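From: Montri Nakpan
To: comedy-tech list
Subject: Re: Audio for the Jelano set recordings

Salamatu Agyeman wrote:
> We have seven sets from the Wulmont run and the crowd level
> is different on every one. Ebenezer wants a single album mix.
> Should I compress the room mics to match, or leave them
> alone and ride the fader by hand? Also, does anyone still
> have the channel list from the late show?

Ride the fader. I tried compression on the Zultel special and the room noise came up between every setup and punch line. A laugh has a fast front and a long tail, and the compressor grabs the front, then lifts the tail into the next joke. On a 600-seat room you can sometimes hide it. At Wulmont the balcony mics are too close to the bar.

Before you touch levels, pick one set as the base. I would use the second late show. Akosua's pacing is steadier there and she drops only one tag from the airport bit. Take that tag from the early show if the mic distance matches. She moved the stand after the opener on at least two nights, so check by ear first.

Room mics were on 5 and 6, board feed on 1, backup handheld on 2. Channel 4 was the host and can be muted once the intro is done. The late show used the same list, except that 5 and 6 were swapped left to right. Swap them back or the heckler changes sides at the edit. 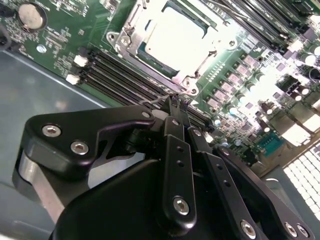 For the edit points, cut inside applause and never inside a laugh. Crossfades of up to 900 ms are fine in applause. In a laugh, people hear the same voice twice, even if they can't say what is wrong.

Kwadwo asked off list about total length. The Ayaaba contract says 91 minutes for the filmed version and gives no figure for audio, so the crowd work in the middle can go if Ebenezer agrees. I would keep the part with the dentist — she calls back to it in the closer and the line makes no sense without it.

I can send my session template tonight. It expects 48k files, so convert the early shows before you import them.

Montri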